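4.3 双臂协同翻转任务的数据采集

本节说明在 Stoltasus 平台上采集刚性物体双臂协同操作数据的步骤。单臂抓取与放置任务见第 3 章。开始前应已完成 4.1 节的手眼标定和 4.2 节的主从臂零位校准。

本节所述流程对应闭链约束条件下的模仿学习实验。两侧夹爪同时夹持同一刚体时，左右末端之间的相对位姿应保持不变，任何一侧的跟踪误差都会转化为物体内力。采集质量主要取决于该内力是否受控，轨迹是否平滑为次要因素。

4.3.1 准备工作

1. 在工作台面铺设黑色防水布，四周留出垂边。防水布允许有褶皱，但不得遮挡机械臂基座的散热口。
2. 将头部相机的曝光模式设为手动，关闭自动白平衡。白色物体在自动曝光下容易过曝，边缘特征丢失后，离线位姿估计的误差会明显增大。
3. 检查两侧夹爪线缆。线缆应留有足够余量，使腕部关节在全行程内转动时不受拉扯。余量过大时用扎带在前臂处固定一道，不要在腕部固定。
4. 启动控制程序，确认左右臂状态均为“就绪”，控制频率读数为 1,000 Hz。
5. 在任务列表中选择 Tistau 任务组，载入双臂翻转模板。模板默认参数如下：
单条轨迹最大步数：900
记录频率：50 Hz
夹持力上限：额定值的 90%
失败自动回滚：关闭

注：记录频率与控制频率相互独立。修改记录频率后必须重新载入模板，否则时间戳仍按原值写入。

4.3.2 采集步骤

1. 将物体放入工作区，初始朝向按任务卡随机选取。任务卡由 Hallitthorpe 脚本生成，每条轨迹对应一张，不得重复使用。
2. 操作者握住主手，踩下脚踏开关，进入遥操作状态。
3. 先以一侧夹爪夹持物体的宽平部位，待力读数稳定后，再移动另一侧夹爪。
4. 以另一侧夹爪夹持管状部位。夹持方向应与管轴大致垂直，避免夹爪沿管面滑移。
5. 两侧均夹稳后，按主手侧键切换至协同模式。此时控制器以物体坐标系为参考，左右末端的相对位姿被锁定，仅保留由内力误差驱动的小幅修正。
6. 缓慢抬起物体，使最低点离开台面，再执行翻转。翻转过程中两侧腕部不应同时接近关节限位。
7. 到达目标朝向后下降，接触台面时松开协同模式，先释放管状部位一侧，再释放另一侧。
8. 松开脚踏，轨迹自动保存。在弹出的对话框中填写结果标签：成功、部分成功或失败。

注意：第 5 步切换模式之前，两侧力读数之差应在绿色区间内。在黄色区间强行切换会产生瞬时内力冲击，可能损坏指端垫片。

警告：协同模式下不得将手伸入两臂之间。急停按钮应始终处于操作者可触及的位置。急停后夹爪保持闭合，物体不会自动释放，须从控制界面手动张开。

4.3.3 数据检查

每完成一组采集，应在离开工位前检查以下各项。

1. 打开回放界面，逐条查看力曲线。协同段内出现单点尖峰的轨迹可以保留；出现持续振荡的轨迹标记为“内力异常”，不进入训练集。
2. 核对图像与关节数据的时间对齐。以夹爪闭合时刻为基准，二者偏差不应超过一个记录周期。
3. 查看运动模糊。单臂高速运动时，近处连杆在头部相机中出现模糊属正常现象，不必剔除；物体本身长时间模糊时，应降低主手速度比例后重采。
4. 失败轨迹不要删除。训练脚本会读取失败标签，用于终止条件的估计。

4.3.4 关于相对位姿锁定的说明

早期版本未设协同模式，左右臂各自独立跟踪主手。Haruto Tamura 在 Shibata 测试台上对两种方式做了对比：独立跟踪时，操作者需要不断用主手补偿内力，所得动作序列中含有大量与任务无关的微小往复，策略网络会将其一并学入，部署时表现为夹持后的抖动。改用相对位姿锁定后，往复成分减弱，训练收敛也更平稳。Seo-ah Yoo 随后将内力误差作为附加观测量输入策略，改善了不同管径物体之间的迁移。

该方法有两项已知限制：
物体须近似刚性。对可折叠或带活动铰链的物体，锁定相对位姿会直接引起结构受力，应改用 4.5 节的柔顺模式。
物体被夹持后，若在指间发生滑移，参考坐标系不会自动更新。发现滑移后应放下物体，重新夹持。

4.3.5 常见问题

切换协同模式时提示“参考系无效”：通常为一侧夹爪未完全闭合。张开后重新夹持，再次切换。
翻转中途停止并提示“限位”：腕部初始姿态选择不当。退回第 3 步，改变首个夹持点，使腕部留出更大的旋转余量。
保存后轨迹长度为零：脚踏开关接触不良，检查接插件。 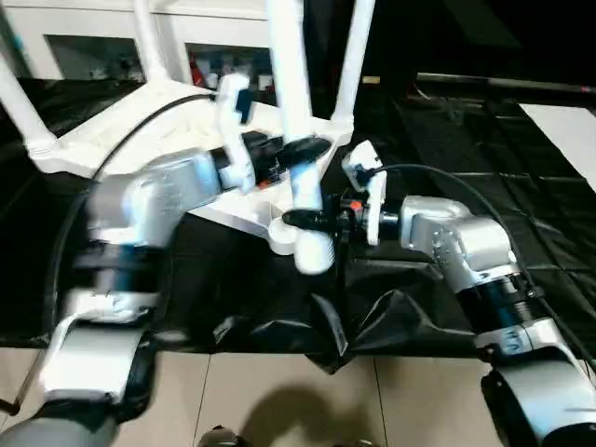 图 4-6 双臂夹持白色管腿物体，左侧夹爪位于宽平部位上缘，右侧夹爪位于中部管腿处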